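Ticket 238: shadows look like stairs in the tabletop sim
Project: Firkden (Lurnlow robotics club, student build)
Opened: Jun 8, 2025
Status: fixed on the club desktop, open on laptops 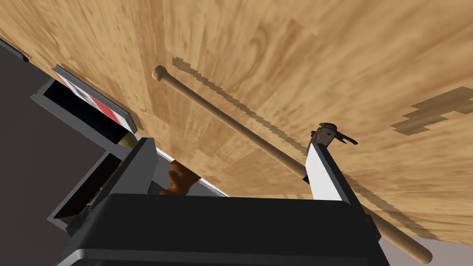

Our club is building a sorting task in simulation and I love how far it has come since January! The arm reaches, the wrist view streams, and a full run of 300 steps finishes without a crash. My problem is the shadows. Look next to the baseball bat: its shadow should be one smooth line and it comes out as blocks, and there's another blocky patch on the far right of the table. The wood grain is a bit soft too, but I can live with that.

Why it matters: we train our little Endo detector on these views, and I don't want it learning stair steps.

What I tried
Restarted the viewer. No change.
Swapped the bat for a plain cylinder. Same blocks, so it isn't the mesh.
Doubled the shadow map size in the scene config. Much better! Edges are still a little rough close up.
Pulled the light's shadow range in so it only covers the table. This was the big one.

Reply from Erdem build team
Great find. Keep both changes. Please also set the shadow softness to low and run 400 frames to check the speed.

Update
Done, and the shadows look lovely on the desktop. The laptops drop frames with the bigger map, so I'm leaving this open until we have a lighter preset for them. Config is in the shared folder under shadows_v2.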